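Abschnitt 2: Die Sosow-Fußrastenanlage montieren

Schön, dass deine Maschine jetzt sportlicher wird! Die zurückverlegte Anlage von Sosow verändert das Fahrgefühl schon auf den ersten Metern, und der Umbau macht richtig Spaß — vor allem, wenn alles griffbereit liegt. Die Anleitung gilt für den Rahmensatz Plokcombe in Serienausführung. Fahrzeuge mit Limitstead-Krümmer benötigen zusätzlich den Distanzsatz (siehe Abschnitt 5).

Du brauchst: Montageständer, Innensechskantschlüssel, Drehmomentschlüssel, mittelfeste Schraubensicherung, Lappen. 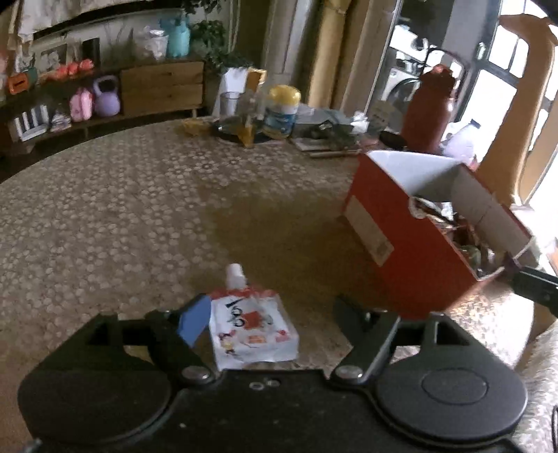 Abb. 1: Weißer Beutel mit Schraubverschluss auf beiger Tischdecke

ACHTUNG: Motor und Auspuff vollständig abkühlen lassen. Die Maschine muss sicher auf dem Ständer stehen, bevor du die erste Schraube löst.

1. Schaltgestänge am Getriebe markieren. Ein Strich mit dem Lackstift quer über Welle und Hebel genügt.
2. Klemmschraube lösen und den Schalthebel gerade von der Welle abziehen. Nicht hebeln!
3. Serienhalter links abschrauben, Gewinde im Rahmen reinigen.
4. Neue Trägerplatte ansetzen, beide Schrauben mit Schraubensicherung benetzen und von Hand eindrehen.
5. Mit 27 Nm anziehen.
6. Gestänge einhängen und nach der Markierung ausrichten. Der Hebel soll knapp unter der Stiefelspitze stehen — hier lohnt sich Geduld, denn ein sauber eingestellter Hebel schaltet sich einfach herrlich.

Hinweis: Rechts gehst du genauso vor. Der Kikuchi-Bremslichtschalter wird dabei übernommen. Sein Kabel darf bei voll durchgetretenem Pedal nicht spannen. 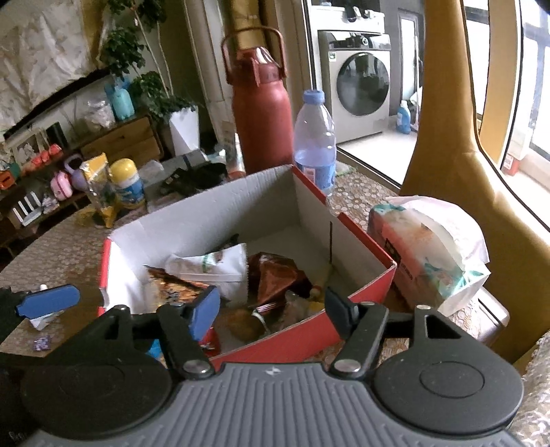

Kleinteile der Serienanlage hebst du am besten komplett auf, falls du später zurückrüsten möchtest. Trenne sie nach linker und rechter Seite und beschrifte beide Tüten. Ein offener Karton mit heruntergeklappter Vorderseite, wie er hier voller Snackpackungen steht, eignet sich dafür wunderbar: Du kommst von vorn gut an alles heran.

7. Bremspedal mehrmals betätigen. Es muss von selbst in die Ausgangslage zurückkehren.
8. Bremslicht prüfen, Zündung dazu einschalten.
9. Alle Gänge im Stand durchschalten, dabei das Hinterrad von Hand drehen.

VORSICHT: Bei schwergängigem Pedal nicht losfahren! Lagerbuchse ausbauen, fetten und die Schritte 7 und 8 wiederholen.

Nach den ersten 92 km alle Verschraubungen mit dem Drehmomentschlüssel nachprüfen, danach alle 3.000 km. Und jetzt ab auf die Lieblingsstrecke!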